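Catterall Countertop Set: Data Card for Simulated Two-Handed Kitchen Demonstrations

Maintained by the Morkwood Manipulation Group. Release 4, September. 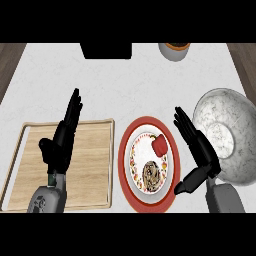

Summary

The Catterall Countertop Set is a collection of 1,814 demonstrations recorded in simulation. In each one, a human operator controls two robot arms with multi-fingered hands at a kitchen counter and completes a short task written in plain language. The set was prepared for training and testing policies that learn from examples. It contains no recordings from physical robots.

The tasks concern everyday handling of food and tableware: moving an item from a plate to a cutting board, from a plate to a bowl, or from one hand to the other. Cutting, pouring and heating are outside the scope of this release.

Contents

Each demonstration is stored as one episode. An episode holds the following records:

Camera video from a fixed viewpoint behind the hands, looking across the counter. Frames are padded with black bands at the top and bottom to give the frame shape that most vision encoders expect. The bands are part of the stored video and have not been cropped.
Joint positions and joint targets for both arms and both hands.
Wrist poses for the left and right hands, given in the counter coordinate system.
Object poses for every movable item.
The task instruction, in English.
A success flag, set by the simulator and confirmed by a reviewer.

Object poses are supplied for analysis and for scoring. Users who report results on the vision track are asked not to give them to the policy as input.

Scenes

Episodes take place at a stone countertop. A typical layout puts a wooden cutting board on the left, a plate on a round red charger in the center and a large marble bowl on the right, with food on the plate. At the start of an episode both hands are open and empty, with the fingers held together. This starting posture is the same for all tasks, although a small random offset is applied to each wrist.

Food items are drawn from the Budow asset library, which was licensed for this project and is redistributed in converted form. Items were chosen to vary in shape and surface. A bell pepper, for example, has a glossy skin and a stem that can interfere with a grasp from above, while rounded items tend to roll when touched by one finger before the others.

Objects at the far end of the counter are background items. They are fixed in place and are never named in an instruction. They were included so that a policy must learn to ignore objects that have no part in the task.

Collection procedure

Demonstrations were gathered by operators wearing tracked gloves and a headset. Finger motion was mapped to the robot hands by the Prisow retargeting module, version 4, with a separate calibration for each operator at the start of every session. Sessions were limited to 30 minutes, followed by a rest period.

Before recording, the operator read the instruction aloud and was free to practice. Recording began when both hands were in the starting posture and ended when the operator pressed a foot pedal. Operators were told to work at a comfortable pace and to use whichever hand seemed natural, except where the instruction named one. No attempt was made to standardize grasps. As a result, the same task may be solved in several ways, and we consider this variety a useful property of the data.

Failed grasps followed by a successful recovery were kept. Episodes in which an object left the counter were removed from the main set and placed in a separate folder named "dropped". There are 204 of these, and they are not included in the total given in the summary.

Review

Every episode was replayed by a reviewer who had not recorded it. The reviewer checked that the instruction matched the motion, that the success flag was correct and that no object passed through another in a way that affected the outcome. Slight overlap between fingertips and soft-looking food is common in the simulator and was accepted. Review was directed by Định Kim, who also wrote the reviewer guide distributed with the data.

Where the reviewer and the simulator disagreed about success, the reviewer's decision was used and the simulator's original value was kept in a second field. Most disagreements concerned items resting partly on the rim of a bowl or the edge of a board.

Intended uses

The set is suitable for imitation learning with two hands, for study of how instructions relate to motion, and for pretraining before a smaller amount of data is collected on hardware. It may also be used to compare camera-based policies with policies that receive object poses.

It should not be used as evidence that a policy is safe to operate near people. The simulator does not model sensors in the fingertips, and contact forces have not been checked against a physical hand.

Known limitations

The viewpoint is fixed. Policies trained only on this set have performed poorly in our tests when the camera was moved, even by a small amount.

The hands often hide the objects they are handling. The right hand can also cover part of the bowl before the motion begins – users who rely on visual object tracking should plan for this.

Most operators were right-handed, and tasks that leave the choice of hand open are completed more often with the right. A field recording the hand used is provided so that training batches can be balanced.

Lighting is soft and does not vary between episodes. Counter texture varies very little. Some food models are ambiguous in appearance, and reviewers did not always agree on what an item was meant to be. Instructions in those cases refer to the item by position, as in "the item nearest the front of the plate".

Splits

Training, validation and test splits are supplied as text files listing episode names. All episodes from one session belong to the same split. The test split includes food items that do not appear in training. Please do not create new splits at the level of single frames, as neighboring frames are nearly identical and results would be misleading.

Changes in this release

The wrist pose convention has been corrected for the left hand; earlier releases had two axes reversed. Instruction spelling has been made consistent. The "dropped" folder is new.

Access and contact

The data are available to research groups on signature of the Morkwood data agreement, which permits academic use and publication of sample frames with credit. Commercial use requires separate written permission. Requests for access, reports of errors and proposals for additional tasks should be directed to Trevor Garside, data manager, Morkwood Manipulation Group. Error reports should include the episode name and the release number.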